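Soup Every Day: A Talk With the Owner of Stultarell

Posted 27/07/2019

The owner of Stultarell was a claims adjuster until she was 54. Then the insurance office closed, she took the payout, and she rented a narrow storefront on Wernier Street that used to be a shoe repair shop. She sells soup there, with bread, from eleven until it runs out. She asked me to leave her name out of this. Her customers call her "the soup lady" and she is fine with that.

We talked at the front counter on a slow afternoon after she had locked the door. She kept getting up to check on a stockpot.

I asked what she knew about running a restaurant when she signed the lease.

"Very little," she said. "I knew how to cook for my family and I knew how to read a contract. The contract part was more useful. I got the landlord to pay for the grease trap, and if you have ever priced a grease trap you know what that meant for me."

Her first menu had six soups on it every day. That lasted five weeks. She was throwing out food at closing and still running short of whatever people wanted that morning, which was usually the chicken and rice. Now there are three: one with meat, one without, and a third she decides on when she sees what came in. The bread is from Mirani, a bakery four blocks away that also supplies the elementary school.

"People thought I was cutting back. A man told me he was sorry I was going out of business. I said, sir, I'm cutting down on carrots."

The carrots come up a lot. She buys them in fifty-pound sacks and has strong feelings about the size. Small ones take too long to peel and the very big ones are woody in the middle. She would rather pay a little more for medium, and she sends sacks back when they are wrong. Her supplier, she said, used to argue and has stopped.

Stock is made in the afternoon for the next day. She roasts the bones first for beef but not for chicken. Onion skins go in the beef stock for color. She does not salt the stock at all, and that was the one thing she wanted home cooks to take from this.

"Everybody salts too early. Then it cooks down and it's seawater, and they add a potato and think the potato is going to save them. The potato doesn't do anything. You end up with salty soup and a salty potato."

I said my mother had always done the potato trick.

"So did mine. I loved her. It doesn't work."

We moved on to money. A bowl is priced to include the bread. She has raised the price twice since opening and both times she put a sign on the door a month ahead. Some people complained, and most of them came back. She keeps a daily count on a wall calendar, a habit from her old job, and she let me look through it. Her best month so far was March, with 3,263 bowls. It had rained for most of it.

"I watch the weather more than a farmer does," she said. "If it's going to be over eighty I make half of everything and I do a cold cucumber. I don't love the cold cucumber. It sells."

Summer is hard in general. Her first July she nearly closed. She had not put anything aside over the winter and the walk-in cooler quit during the same week. The repair took most of what was left in the account. Since then she moves a set amount out of checking on the first of each month from October through April, and she pretends it is rent.

The other thing that changed was the dishes. For the first year everything went out in paper cups with plastic lids, even for people eating at the counter. She had no dishwasher then and didn't want to hand wash through lunch. The paper cost more than she had figured, and the soup, in her opinion, tasted of it.

She switched over in stages. The first bowls were wide and shallow, bought used from a hotel sale, and they were a mistake. The soup went cold before people got to the bottom, and servers couldn't carry two without spilling. The hotel bowls are in her garage now, if anyone wants them.

What she recommends is a bowl that is deeper than it is wide at the foot, with a rim you can get a thumb on, that nests without jamming. The nesting matters more than it sounds like it would. Bowls that stick together get pulled apart in a hurry, and that is when they chip. She tells people to buy one, and then buy a second one, and stack them wet and leave them overnight before ordering any more. 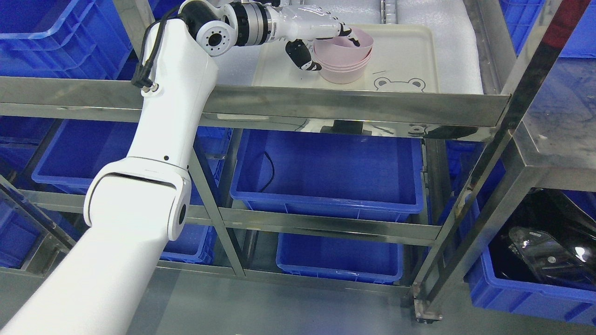
Light pink bowls, nested in a stack.

On color she has no firm rule except that she would stay away from dark ones. Tomato looks brown in a dark bowl. Split pea looks worse.

"I had a customer push back a split pea without tasting it. Same soup he had every week. I put it in a white bowl and he ate the whole thing."

I asked if she ever considered a second location. She had, for one winter. A developer offered her a corner unit in the Hunedix building downtown with the first three months free, and she went to see it four times. It had big windows and a proper hood. The floor space came to 1,015 square feet, nearly double what she has now.

"I'd have had to hire a manager. Then I'm managing a manager, and somebody else is tasting the soup. I did eleven years of reviewing other people's files. I didn't want to do it again with lentils."

She has two employees, both part time. One does prep in the early morning and the other works the counter. She pays them for the full shift even when the soup runs out early. She said this was less generous than it sounded -- training a new person costs her more than the extra hour does, and when people know they'll be paid they don't stretch out the last pot by adding water to it.

Her own day starts at five. She turns on the burners before she turns on the lights, drinks a cup of coffee standing up, and tastes the stock from the day before. The beans that have soaked overnight go on first. The barley is cooked separately and added to each bowl as it's served, so it doesn't swell up and drink the broth. Rice and noodles are handled the same way. She learned that one from a complaint. A woman had taken home a quart of chicken noodle and found it had turned into a casserole by supper.

At this point she got up again and turned the stockpot down. I asked about the home cook who wants to make one big pot on a weekend and eat from it for several days.

She was all for it. She said to cool it fast, in shallow pans or with the pot standing in a sink of ice water, and to get it in the refrigerator inside of two hours. A deep pot put away hot will stay warm in the middle for much longer than people think. She said to leave out anything with cream until the day it's eaten, and to hold back the fresh herbs too. Greens such as kale can go in from the start, but spinach should wait.

We talked about freezing for a while. She freezes stock but almost never finished soup. Potatoes get grainy. Bean soups do well, and so does plain tomato. She leaves an inch at the top of the container and writes the date on tape, on the side and not on the lid, having mixed up the lids too many times.
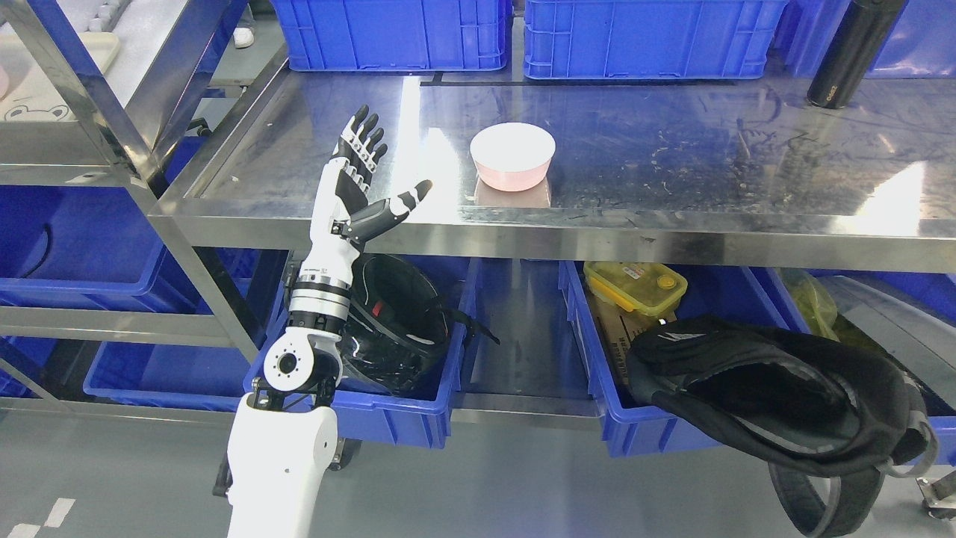
What would you tell someone who wants to open a place like yours?

"Work in one first, for six months, and do the dishes while you're there. Then write down what you'd need to sell on the worst day of August to pay the rent. If you can't stand looking at that number, keep your job and make soup at home."

She does not read her reviews. Her daughter reads them and passes along the ones that mention something fixable. That was how she found out the door was too heavy for older customers, and she had the closer adjusted the next week. It was also how she learned that people were confused about the line. There is now a strip of tape on the floor showing where to stand, and it has to be replaced every couple of months.

The most common request is for the chicken and rice recipe. She gives it to anyone who asks and it is printed on a card by the register. It calls for thighs, bone in, and more celery than most people would use. There is a bay leaf and a little lemon at the end. She has been told by several customers that it doesn't come out the same at home.

"They use breasts," she said. "I ask them, did you use thighs, and they look at the floor."

She isn't planning to retire soon, though she has started closing for the last two weeks of July. This year she is going to her sister's place on the lake. I asked whether she cooks while she's there.

"My sister does. She grills. I don't go near a pot."

Stultarell is on Wernier Street, next to the laundromat. It opens at eleven. Cash and cards are both accepted, and quarts to go should be ordered by phone the day before. It will be back open in the second week of August.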